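Search this site Go

Clestix loyalty card: questions we get asked
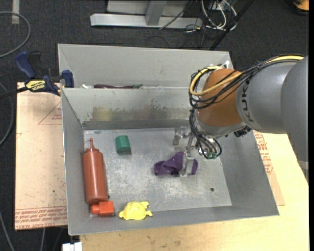 Malcolm Tapley reckons the card has paid for his Christmas shop two years running. Perhaps it has. We'd want to see his receipts.

Is it free?
To join, yes. You pay with your email address.

What are 200 points worth?
57p. Clestix calls this a "reward".

Do points run out?
After 7 months, whatever the leaflet hints.

Can I use it at Birnard?
So they claim. Two of our readers were refused in August.

Should I bother?
Only if you shop there anyway.

Contact us | © Lockyer Shopping Notes | Back to top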